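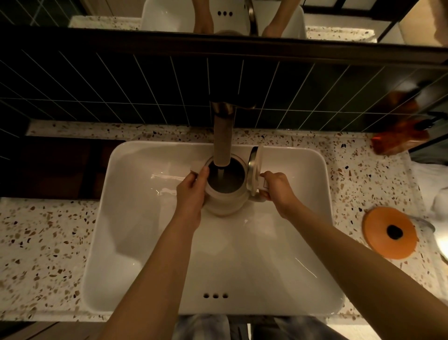 Jovcombe House Residents' Meeting
Minutes, October

Held in the second floor lounge. Started at 7:00 p.m. Minutes from the last meeting were read and accepted with one fix (the bike rack is on the Trondale side of the building, not the parking lot side).

1. Guest suite, first look back

The guest suite has been open for bookings since the summer and the feedback is lovely! People's parents, cousins and old college friends have been staying and the guest book is filling up with kind notes. The terrazzo counter in the washroom gets mentioned over and over, and so do the dark green-black tiles behind the sink. Everyone who voted for those tiles was allowed a short moment of pride.

Bookings have brought in $638 so far, after laundry. This goes into the suite's own account, as agreed in the spring.

2. The kettle

A long item, but a good one. The suite has no kitchen, so the electric kettle lives in the washroom and gets filled at the sink there. Guests love having it. Two things came up from the guest book: the kettle was sometimes put away with water left in it, and the outside picks up splashes and fingerprints, which show on that pale finish.

We talked through a care routine and settled on this for whoever does the turnover between guests:

Unplug it and let it cool all the way down before touching anything else.
Flip the lid up and fill it at the sink, keeping a hand on the handle.
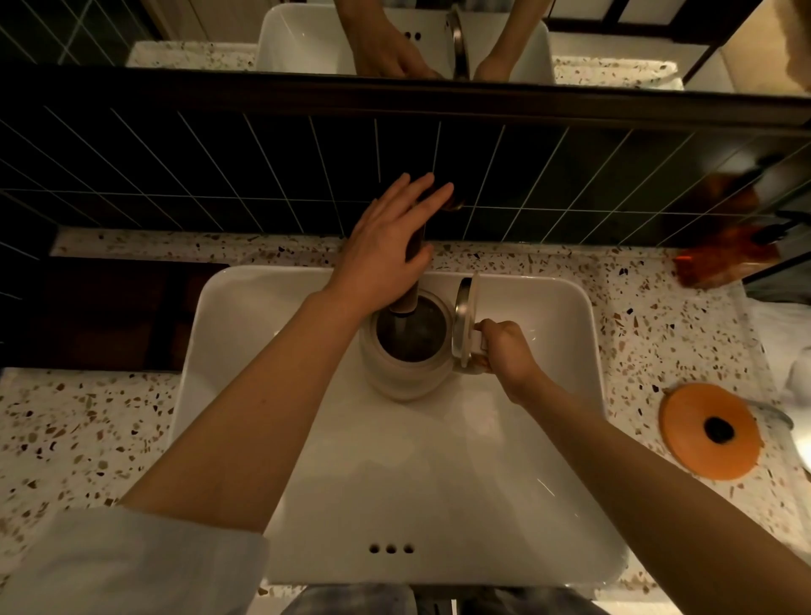
Swish, pour out, and fill again if there is any scale floating around.
For scale that won't budge, use equal parts white vinegar and water, leave it for half an hour, then rinse at least twice.
Keep the base and the plug well away from the sink, and never put the kettle itself under water.

Someone asked whether we could skip vinegar and buy the descaling packets. Others felt the vinegar smell is gone after a good rinse and a jug of it costs next to nothing. Vinegar it is, and packets can come back as an item if the scale gets ahead of us.

There was real excitement about adding a small tea and coffee tray. Several people offered mugs, more than the suite could ever hold. We'll take 2 good ones that match, please, and no novelty mugs.

Agreed: routine adopted. A copy will be taped inside the closet door.

3. Cloths and towels

Related to the above. Please use a clean, soft cloth on the kettle and keep it separate from the ones used on the sink and floor. Dry around the rim and under the lid, where drips like to hide, and wipe down the handle last.

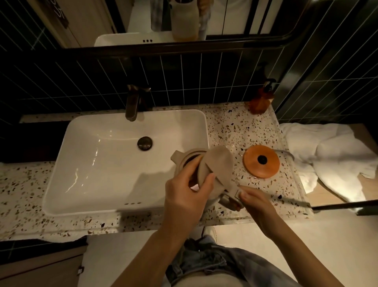
Leave the lid open for a while afterward so the inside can air out. Used cloths go down to the laundry room the same day. White towels are washed on their own, hot, no softener.

We also agreed to keep the counter as clear as we can between guests. Soap stays out. Anything left behind by a guest goes in the lost and found drawer with the checkout date on it.

4. Washroom upkeep

The overflow holes in the front of the basin should get a quick scrub with the small brush now and then. No grit cleaners on the dark faucet, just mild soap and water. The Potgieter quote for resealing the counter came in at $3,000, which drew a few gasps. It covers both lobby counters too. We will ask Skadanell for a second quote and look at the two side by side.

5. Any other business

The winter potluck is on again, hooray. Sign-up sheet by the mailboxes.
The lounge piano has been tuned and sounds wonderful. Please play it!
Hallway bulb outside the suite is out. Reported.

To do before next meeting
Type up and post the kettle routine.
Get the Skadanell quote.
Pick out the tray and mugs.

Closed at 8:20 p.m. Leftover lemon bars are in the lounge fridge.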